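Clear ice at home without buying a machine? (small bar setup)

Posted by halfpint_harriet, August 2022

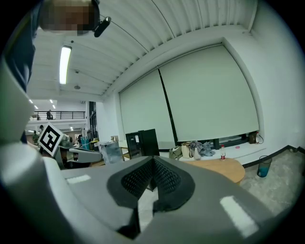
So I finally put together a little home bar on the sideboard and I've got the drinks tasting pretty decent, but my ice looks terrible. It's cloudy, it cracks the second I pour anything over it, and it tastes a little like whatever is living in my freezer. I bought the Gimano silicone tray (the one with the big two-inch squares) thinking bigger cubes would fix it, and nope, I just have bigger cloudy cubes now.

I've tried boiling the water once. I've tried boiling it twice. I tried bottled water too, which felt silly and made no difference that I could see. My freezer is the drawer kind under the fridge, so there isn't a ton of height to work with, and I share it with two other people who would like room for their frozen peas.

Is there a way to get the really clear stuff at home? I don't want to spend money on a countertop machine. I mostly make old fashioneds and the odd highball, maybe 5 drinks on a busy night, so I don't need a mountain of it.

Thanks in advance!

stirred_in_ulovbridge

Forget the boiling, it does next to nothing. What you want is to make the water freeze from one direction only. In a regular tray the cold comes in from every side, so all the air and minerals get pushed into the middle and you get that white blob.

Get a small hard-sided cooler, the lunch size, and take the lid off. Fill it with plain tap water to a couple of inches below the rim and put it in the freezer open. The sides and bottom are insulated so it freezes from the top down, and the cloudy part ends up at the bottom. I pull mine at 31 hours, before the bottom has gone solid, tip it out over the sink and let the leftover water drain. Yours may take longer or less, every freezer is different, so check it the first time.

Then leave the block on a cutting board until the frosty look goes off the surface. If you cut it straight from the freezer it will shatter on you (ask me how I know). I score a line with an old bread knife, tap the back of the knife with a rolling pin, and it splits pretty clean. Cubes go back in the freezer on a tray for an hour and then into a zip bag so they don't stick together.

For a drawer freezer, measure the height first! I had to go down a size from the one I wanted.

olive_or_twist

Just buy a Ninovura, I love mine

pantrymoth

The cooler thing works but it's a lot of hacking at a block of ice if you only want a few drinks' worth. I cheat. I poke a hole in the bottom of each square of a silicone tray, stand the tray on a little rack inside the cooler so there's water underneath it as well, and fill the whole thing up past the top of the tray. The clear ice forms in the squares and the cloudy junk gets pushed down through the holes. When it's done you do have to chip the tray out, and run it under lukewarm water for a bit, but the cubes come out already cube shaped. You could do it with the tray you've got if you don't mind putting holes in it.

On the taste, that's your freezer and not the water. Bag the ice as soon as it's hard, and put an open box of baking soda in the drawer. I change mine every November when I clear space for the holiday food, which is probably not often enough.

Also for highballs I really wouldn't fuss over it. Once the soda's in there you can't see much anyway, so save the nice ones for the old fashioneds.

halfpint_harriet

Oh this is great, thank you!! I measured the drawer and a lunch cooler will fit if the peas move over. Going to try the block first and then the holes if I make a mess of it. Does the water underneath the tray need to be deep, or is an inch okay?

pantrymoth

I'd go two inches if you have the height. With one inch mine came out a bit cloudy along the bottom edge, still fine to drink.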